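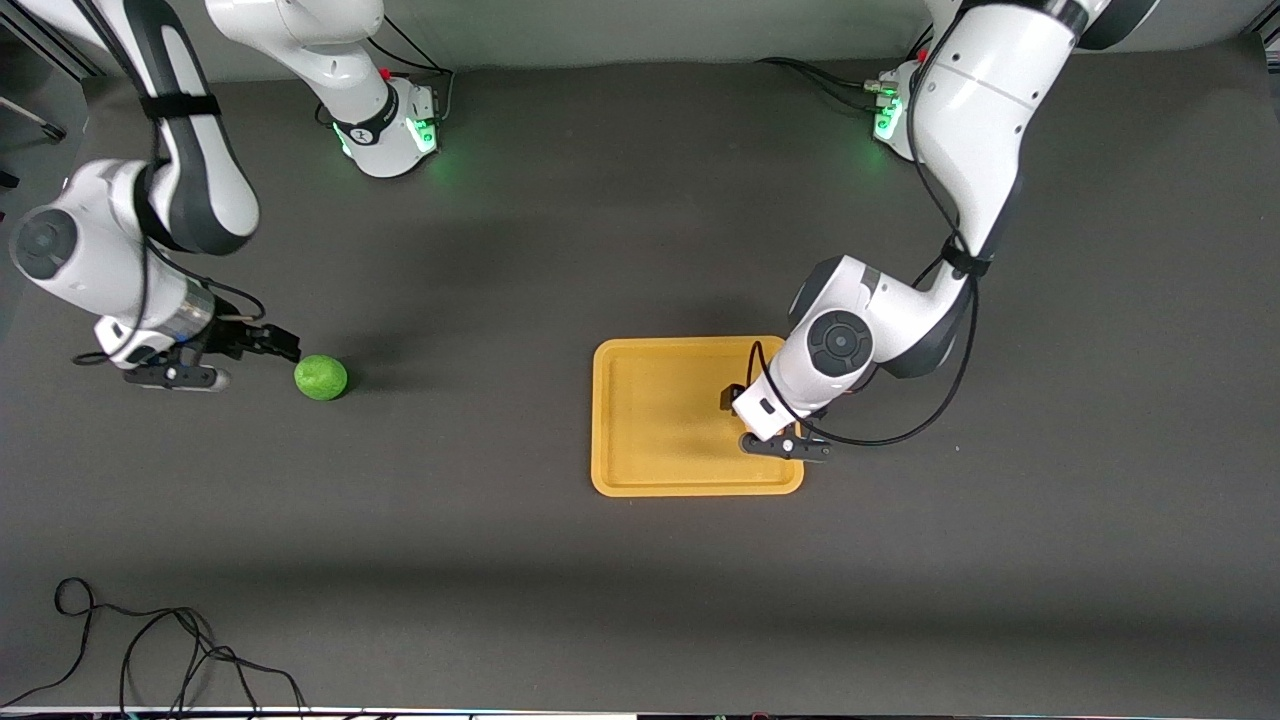 Figure 9.1 A green lime on a dark gray tabletop.

Chapter 9
Small Citrus Fruit: Limes

In this chapter you will learn
to judge a lime by hand and by eye before it is cut
to name the parts of the fruit and say what each part gives to a dish
to store whole and cut limes correctly
to measure the yield of juice and write it in the kitchen book

Words to know: rind, zest, pith, segment, yield, bruise

9.1 Before the knife

In Chapter 8 we worked with oranges and lemons, which most students know well from home. The lime is smaller and many beginners treat it as a green lemon. This is a mistake that costs juice, and sometimes it costs the whole dish. The lime has its own smell and its own bitterness, and its rind is usually thinner than the rind of a lemon.

Look again at Figure 9.1. The fruit is bright green, small and round, and its surface is slightly textured. These are things the eye can tell us. The eye cannot tell us the weight or how much juice is inside, and for this we need the hand. Put the lime on your palm and close the fingers without pressing. Compare it with a second lime of the same size. The heavier one normally holds more juice.

Next, press gently with the thumb. A good lime gives way a little and then comes back. If it stays hard as a stone, it may be dry or not ready. If the thumb leaves a mark, the fruit is bruised, and you should open it the same day.

Many students ask about color. Limes are commonly picked green, and if they stay longer on the tree, many kinds turn yellow. A yellow lime is therefore not a spoiled lime. It is often milder and can be full of juice. Brown and soft places are a different matter, and a fruit with such places must be put aside and checked.

9.2 The parts of the fruit

The outside colored layer is called the zest. It holds small glands with oil, and most of the smell comes from there. Under the zest lies the pith, which is white and bitter. The two together make the rind. Inside the rind are the segments, each one closed in a thin skin and filled with many small sacs of juice.

When you grate a lime, stop as soon as you see white. On a lime this happens quickly. Turn the fruit after every stroke of the grater, and always take the zest before you cut the fruit in half. To grate a half lime that is already pressed is slow work and not good for the knuckles.

9.3 A case from the teaching kitchen

Paavo Lindqvist was preparing a dressing for the Wednesday lunch at Holleo, a canteen with 232 seats. The recipe asked for "the juice of 36 limes." He pressed all of them and the dressing came out too thin and too sour. The recipe had been written some years before, for smaller fruit. After this lunch the canteen changed all its citrus recipes from pieces to grams.

Keep this case in mind when you write your own recipes. "One lime" is a fine measure for a glass of water. For a recipe that other people must repeat, use weight.

The yield is calculated in a simple way:

yield in percent = weight of juice ÷ weight of whole fruit × 100

If 1,000 grams of whole limes give 360 grams of juice, the yield is 36 percent. Weigh the fruit before you take the zest, otherwise the result will be too high.

9.4 First exercise

Work in pairs. Each pair receives four limes, a scale and a hand press.

1. Weigh each lime and write the number in the kitchen book.
2. Leave two limes as they are. Roll the other two on the table under your palm, with steady pressure.
3. Cut all four across the middle, press them, and weigh the juice from each one separately.
4. Calculate the yield for every fruit. Compare the rolled ones with the others, then compare your results with a second pair.

Keep the pressed halves for the work on syrup in section 9.6. Cover them and put them in the refrigerator with your names and the hour.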